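Korness Yard

Korness Yard is a housing development in the Anell district of Pretness, built on the site of a former bus depot beside the canal. It contains 508 homes in nine blocks, a quarter of them let at reduced rents, and one bicycle store whose location was argued over for longer than the rest of the scheme put together. It is often cited in local planning debates, by supporters of new building as proof that it works and by opponents as proof that it doesn't.

Background

The depot closed when the bus company moved its fleet to the ring road. The land then stood vacant for many years, during which it was officially described as an opportunity site. The opportunity was mainly taken up by buddleia. An early plan for a retail park was granted permission and quietly allowed to lapse, as was a later one for a retail park with a pond.

Rents in Anell rose steeply over the same period. The district's terraces had long been among the cheapest in Pretness, and were within walking distance of the centre, a fact that estate agents discovered rather suddenly. Several streets changed from mostly rented to mostly owned, and the primary school lost a class in each year group as families moved further out.

Planning dispute

The developer, Tsoukalas Homes, first proposed a smaller scheme of low terraces with generous parking. The council's officers asked for more homes. The developer returned with more homes, and the council's elected members asked for fewer. A public meeting held in September overran its booking at the library and was continued on the pavement outside.

Objections fell into two broad groups. Residents of the canal side feared that the blocks would be too tall, too dense and too full of people who owned cars. Tenants' groups in the terraces feared that the new flats would be too expensive and would push up rents nearby. The two groups disliked each other's arguments almost as much as they disliked the plan, but shared a banner for one afternoon, on which the word "NO" was the only agreed text.
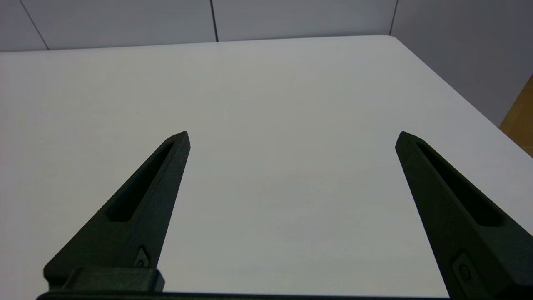
A third party, the Anell Renters' Union, came out in favour on the condition that 25 per cent of the homes be let below market rates and that people already living in the district be given priority for them. Its reasoning was that newcomers with money were arriving in any case, and would outbid somebody for a terrace if they could not find a flat. The developer accepted the condition after a revised viability report found money that the previous viability report had been unable to locate.

The scheme was approved by four votes. Members on both sides have since claimed to have been the moderating influence.

Design

The blocks are arranged around two courtyards and step down towards the canal, where the lowest has shops on the ground floor. The brickwork was described in the planning papers as "responding to local character", and is brown. Parking is limited to disabled bays, deliveries and a small number of shared cars. One wall of the old depot was kept at the request of the conservation officer and now screens the bins.

The bicycle store was moved between drawings from the north courtyard to the south, then to the basement, then back to the north courtyard. There is no basement.

Effects

The effect of Korness Yard on nearby rents is disputed. Asking rents in Anell continued to rise after the first tenants moved in, though more slowly than in the rest of Pretness. Supporters regard the slower rise as the whole point. Critics note that tenants are not usually comforted by a rent increase on the grounds that it might have been larger.

The reduced-rent flats were heavily oversubscribed, and the waiting list was closed soon after it opened. The primary school has since regained one of its lost classes. The predicted parking crisis on the canal side did occur, but it had also occurred before.

Later phases

A second phase on the adjoining scrapyard has been proposed, again by Tsoukalas Homes. Early drawings include a pond.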